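Section 4: Setting up the Zikik practice board

By now you should have both arms powered and homed (section 3). I wrote these steps after doing the job far too many times on my own Zikik, so shout if anything reads oddly and I'll fix it in the next version!

1. Clear the table and lay the white board down flat between the two arms. A bit of a slant is fine, the software copes with it.

2. Put the blue gear disc towards the far side of the board, knob upwards, and set out the pegs. I leave the drawn circles on the right empty at this stage.

3. Open the Board page and press Park. Both hands should move out over the board and stop there with the fingers curled. Keep your own hands well back until the tone sounds.
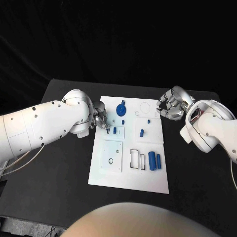
4. Check the cables. Each arm has a thin white one and it wants a nice loose loop, with nothing pulled tight when the wrist turns.

Note: the grip setting ships at 2,498. Edit Sárközi at Claddale likes 3,000 for the bigger parts, but I find that a bit fierce on the small pegs and run mine at 1,735.

5. Set the speed to 100 and choose Peg, right hand. The right hand comes down over the board and closes its fingers on a small blue peg while the left waits up near the gear. If it stops short, press Hold and go back to step 3.

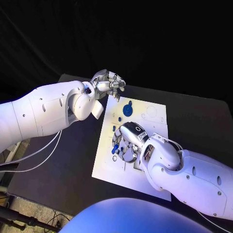
6. Press Release, wait for the tone, then save the run under a name you'll remember (I once had a whole folder called "test", never again).

Caution: never reach in to straighten a peg while the arms are live. Press Hold first, every time.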